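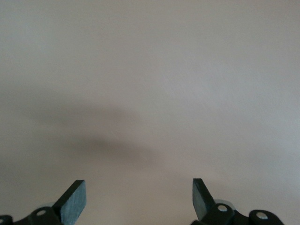 The arm is the cheap part, Ans Coppens says, and it is the part people spend most of their time choosing. She plans equipment purchases at Holzer, where she has just closed the books on a first round of robot buying and is drawing up the second.

The original request that reached her desk was one line long: two arms, with grippers. She sent it back.

"It had no stand in it, no spare parts, no training and no hours for the people who would set it up," she says. "I asked what happens when a finger pad wears down in week three. There wasn't an answer, so there wasn't a budget."

The second version ran to 17 lines. Some of those were small. Replacement finger pads came in at 505 euros for a set to last the year, bought from Boseck along with the screws and brackets that hold them. She had expected an argument over it and didn't get one.

"You can see where the wear will be. It's the pads. They touch everything. If you have to wait for pads, the whole arm is standing still, and you are still paying for the floor it stands on."

Delivery was harder to plan. Zastix quoted seven weeks for the arms and kept to it. The wrist cameras came separately and later, and for most of July the team could move the arms but couldn't record anything useful from them. Coppens now puts every item with its own supplier on a separate row, with its own date, and the start of the project is set by the last of them.

Asked whether she would lease next time, she says she looked into it. Funby offered a monthly contract with servicing included, and for a short trial she thinks it would have made sense. Over three years it came out almost 30 per cent dearer than buying, and the contract did not allow changes to the gripper.

"We change the gripper all the time," she says. "That settled it for us. Another department might never touch theirs."

She has also stopped accepting a single figure for installation. The people doing the work now give her two, one for getting the arm running and one for getting it to do the job it was bought for. In the first round the second figure was left out altogether — it ended up being paid from the maintenance budget, and she had to explain that upstairs.

The new request is for one more arm, a second set of pads and a table that can be bolted down. She has asked for the table to be ordered first.

"It takes longest," she says. "I've already had the quote."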